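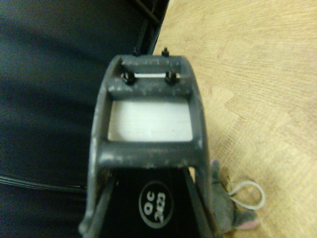

FEVTON, March 1, 2024

White Is a Lot of Work: notes for the Friday evening talk

(Leave the first slide up while people find chairs. Don't talk over it. When it's quiet, ask what color the flat part is. Somebody will say white. Somebody else will say gray, and then we're off.)

Hi everyone, I'm Marina Psarras, and I've been painting and cleaning and repainting flat white things for most of my working life. Doors, shelves, closet panels, the sides of refrigerators once (long story, ask me at the break). Thanks to Kevser Kocabaş for asking me, and for picking the title, which is much better than mine.

So look at the white there. Smooth, lit pretty evenly, and still it goes a little gray on you, and the sheen isn't quite the same all the way across. That's what I want to talk about tonight! A plain white surface shows you everything. You put up a patterned tile and you can be lazy with it for ten years. Put up a flat white panel and you'll know by the weekend where everybody leans.

SLIDE 2 -- the gray

Three things to check before anyone buys paint. Is it dirt, is it light, is it the finish. People skip straight to paint. I did it myself in my first apartment in Hullum, painted a whole closet front on a Sunday, and then I changed the light bulb and it looked completely different anyway.

Dirt first. Warm water, a drop of dish soap, soft cloth, wipe a patch the size of your hand and let it dry. Compare. If the patch is brighter, put your wallet away.

(Pass the two cloths around here. The gray one is from my own hallway. Yes, it was washed before I started.)

Then light. Take the bulb box with you if you still have it. A 3000 bulb is going to lean warm, and next to a window on a cloudy day the same panel will look like skim milk. Stand in one place and look at it in the morning and at night before you decide anything.

SLIDE 3 -- the sheen

This is the part I get asked about most. You've cleaned it, the light is fine, and there's still a sort of cloudy area where it shines more, or less. On a painted surface it's very often rubbing. People scrub at one fingerprint, really go at it, and they polish that spot. Now it's shiny and it's there forever, or until you repaint.

Melamine foam sponges: I know you love them. They're a very fine abrasive. Use them on a mark you truly can't stand, lightly, and try the bottom corner first.

On a factory finish it can just be leftover cleaner. Go over it with plain water and a dry cloth, long strokes in one direction, edge to edge. Tarık Ateş taught me that when we were doing the closets at Marnedora and I was ready to order a whole new set of fronts. We had been looking at dried soap.

(Tarık may be in the room. Wave.)

SLIDE 4 -- if you have to paint

OK so sometimes you have to. Take the panel down if it comes down! Lay it flat. Everything is easier flat, the paint levels out and you aren't chasing drips.

Wash, rinse, dry. Scuff it with fine paper, just enough to take off the shine. I don't go anywhere near 2000 grit for this, that's for polishing, and you want a little tooth left for the primer. Wipe off the dust. Wipe it again.

Primer, then 2 coats with a foam roller. I leave 8 hours between them with the kind I use, but read your own can, they're all different. Don't go back over a spot once it starts to set. I know you can see it. Leave it alone.

And buy enough from one batch -- or pour the cans together in a bucket and stir. Two cans of the same white can be different enough to notice on one flat panel.

SLIDE 5 -- the Tzavaras shelves

(Keep this short, I always run over here.)

Prys Jarman let me tell this one. Open white shelves, November, painted in a garage with the door up. Too cold, slow to dry, and the finish came out dull at one end and glossy at the other. We sanded it all back and did it again indoors. Prys was very nice about it. I was not very nice about it.

Question I usually get: can you touch up just the dull end? You can try. On textured walls I'd say go ahead. On a flat panel the edge of the touch-up tends to show, so roll the whole face.

SLIDE 6 -- questions

If no one starts, ask Frans Brouwer about his pantry door.

Other things that come up: yellowing near the stove (wash off the grease first, then see what's left), pencil marks (white eraser, gently), and whether satin is better than matte. I use satin on anything people touch.

Sample boards are on the side table. Please do put your fingers on them. And I need both cloths back before you go home.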